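Chapter 7
Two Arms on a Living Room Floor

By now you have a pair of arms that hold a pose, follow a joint command and stop when you hit the red button. That is a big step!
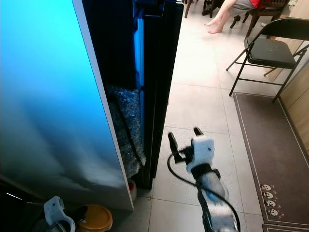
In this chapter the arms leave the bench and go to work in a real room, and this is where home robotics gets really fun. A bench is kind to a robot. Every part sits where you put it, the light never moves, and the table is exactly as high as you told the software it was. A floor at home has grout lines, chair legs, mats with edges that catch a fingertip, and packing material left over from the last delivery. Your arms have to reach past all of it.

The build we follow from here to the end of Part Two is called Hendance. It began in a shared workshop in Birkham as a one-arm kit on a rolling base, and grew a second arm once the first could pick up a jar lid without crushing it. The motor boards are the Inex type you wired in Chapter 4. If you built yours with other boards, keep going. The ideas carry over, and only the setup file changes.

What you will do in this chapter

Measure how far each arm can reach at floor level, and mark that area with painter's tape.
Route the gripper cable so that it bends freely at every joint angle.
Set a soft speed limit for work near furniture and people.
Drive both arms by hand control through a first set of reaches.

Before you start

Set aside a full evening for the cable work alone. The gripper cable needs enough slack for the wrist to turn all the way in both directions, and that slack has to go somewhere. On Hendance we leave a loop of around 100 millimeters beside the wrist. Our first version had less, and it pulled the plug half out of its socket on the second reach. A larger loop looked safer but kept snagging on chair rungs.

Reach is the other thing to settle early. Each Hendance arm stretches 700 millimeters from the shoulder, measured to the fingertips. You lose a good part of that when the arm points down at the floor, so don't plan tasks from the full number. Section 7.2 shows how to work out the part you can use, with a tape measure and one right triangle.

A word on cameras

We mount ours at head height, 1520 millimeters above the floor, tilted down toward the grippers. From up there, tall objects hide whatever stands behind them, and shiny surfaces can look like open space. You will meet both problems in the first hour, and the Malinowski grid in Section 7.4 is a lovely, simple way to deal with them. All you need is a pencil and a sheet of squared paper.

Have your notebook from Chapter 6 open at the joint limits table. We start with the left shoulder.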